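Looking after the dish-washing cell: cables, screws and far too much foam

14 comments | 3 shares | Print this post | E-mail to a friend

I get asked more about the washing-up bench than anything else I do at Dostdale, so I'm finally writing down how I keep it going. It's two small arms bolted to one metal rail on a wooden table, and their whole job is to move a sponge about and get plates clean. Mudassar Usmani built the first version and then moved over to the Dedham site, so now it's mine (lucky me!).

Start with the fingers, always. Soap gets into everything, and dried soap makes the grip slippery in a way that looks exactly like a software fault. I lost most of June to that. I wipe both pads down before a session and check the little screws in the finger mounts, a quarter turn at most, they're only going into plastic.

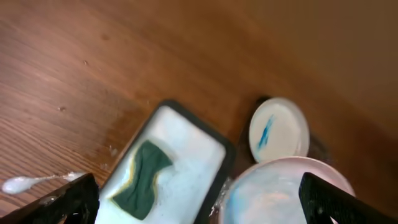
Sponge in its foam tray, fingers either side, and a dollop of white on the wood.

Next come the cables, and this is where I'm a proper nag. Every arm needs enough slack at the wrist to turn fully but not so much that a loop can snag on a dish. I clip the run along the long link, then move the arm by hand through its worst poses with the power off. Iqra Shaikh does the same check after me and nearly always finds a loop I've left too long, which is annoying but fair.

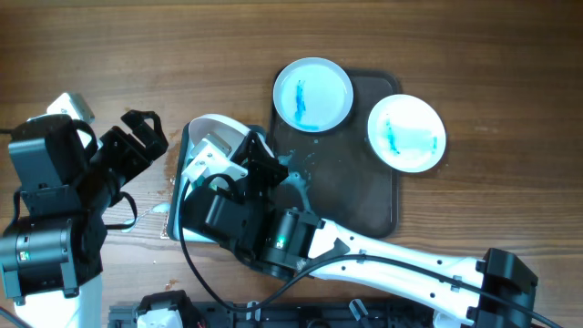

Right arm with its cable clipped along the white link, next to a splash of turquoise on the tray.

Drips are my other worry. The motors on our arms don't like water, so I keep a cloth within reach and dry the rail and the wood underneath between runs.

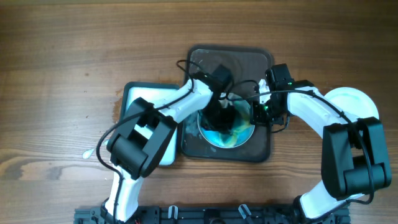

Getting two arms to share one plate took me longer than all the rest put together. I set them up one at a time, save the poses, then bring them together at a crawl with my hand on the stop button. With both grippers in this close over the blue and green in the middle of the plate, they're nearly touching, and a few millimetres of error in either base would be a nasty crunch. If I've had a base off the rail for any reason, I redo the lot. Noreen Marwat reckons I could skip half of it. She hasn't had to order the spare brackets!

Last is the foam tray. Fill it first, square it up to where the arm expects it, and only then put the sponge in. Too much foam and the wrist camera loses the edge of the sponge, too little and you're just pushing dry scourer about.
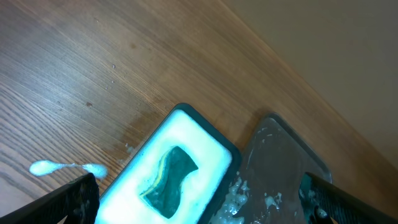 Closing down for the night

Arms parked, power off at the wall, then fingers wiped again. I empty the trays, rinse the sponge and leave it to drain well away from the motors. I've also started keeping a notebook of which screws needed turning, and there's one on the left gripper that's in there 35 times. Chathurika Samarakoon is sending me some thread lock to try, so I'll report back.

Share this post (3) | Print | E-mail | Read 14 comments

Recent posts
Mastico: labelling every cable we own
Why I went back to paper checklists
A visit to the Ansari workshop
Spare brackets, and where mine keep going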